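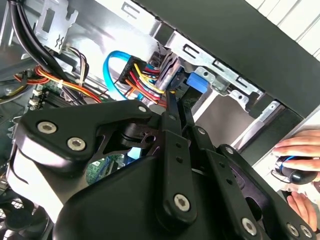

Gripper over the open desktop case, cables and brackets behind.

3 Jan 2021

First entry of the year and I get to spend it on the short! Back on "Dronau" after the break, and I went through the whole story reel start to finish with the sound up, no stopping, no notes until the credits. It holds. I was nervous about the ferry section and it plays so much better than I remembered from December. The new order (bell, then the empty deck, then the girl) gives the bell something to do, and I felt my shoulders go up at the right moment even though I drew half of those boards myself.

Running time with the current holds is 11 minutes. I'd like to lose a little in the market and give it back to the ending, which is still in a hurry. Mirsad disagrees about the market. He thinks the fish seller is the funniest thing in the film and he may well be right, so I'm leaving her alone until he has done his pass on the timing.

Ferry sequence, boards to redo:
- the turn at the rail. She looks at the water too early and we lose the surprise.
- the wide with the gulls. Lovely drawing, wrong side of the line.
- both close-ups on the lantern. Merge into one and hold it longer.

Tried the wide again this afternoon with the camera lower, almost at deck level, and wow, the boat is suddenly enormous. Same layout, same perspective grid, I only dropped the horizon. Keeping it. It will need a new background from the Chaiyaporn file because the old paint stops right where the new view starts. Check whether the sky layers were saved separately. I think they were, except the sunset one.

Color: the Jaketti palette is too sweet for the night scenes. I pulled the pinks back and pushed a dirty green into the shadows, and her yellow coat finally pops the way it did in the very first sketch. Saved as night_b. Please don't paint over night_a yet, I want to see them side by side on the big monitor.

Tests rendered today:
5 frames of the fog at full size, all fine
120 frames of the walk cycle at half size, one pop in the left sleeve near the end
lantern flicker, looks like a broken TV, redo slower

The sleeve pop is the same one we had in the summer, I'm almost sure. The elbow controller flips when her arm goes behind the coat. Last time I keyed through it by hand and it took forever, so this time I want to try moving the pole target out to the side and see if the whole thing goes away.

Sound -- Mirsad sent a rough of the harbor theme on accordion and hummed voice. I have had it on repeat since lunch. There's a spot where the tune stops one note short and then the bell takes that note, and I didn't ask for it, he just heard it in the reel. I'd happily recut the opening around that. Need the version without the hum too, for under the dialogue.

Festival stuff: Clollero wants a still and a two-line synopsis. Still is easy, the lantern close-up once it's merged. The synopsis I have now written 6 times and every one of them gives away the brother. Current favorite: "A girl takes the last ferry home. Somebody has already rung the bell." Sleep on it.

Next: sleeve test first, then the rail turn, then the long list of mouth shapes for the fish seller (can't wait, she's a joy to draw). Send Mirsad the reel with timecode burned in before he starts the market.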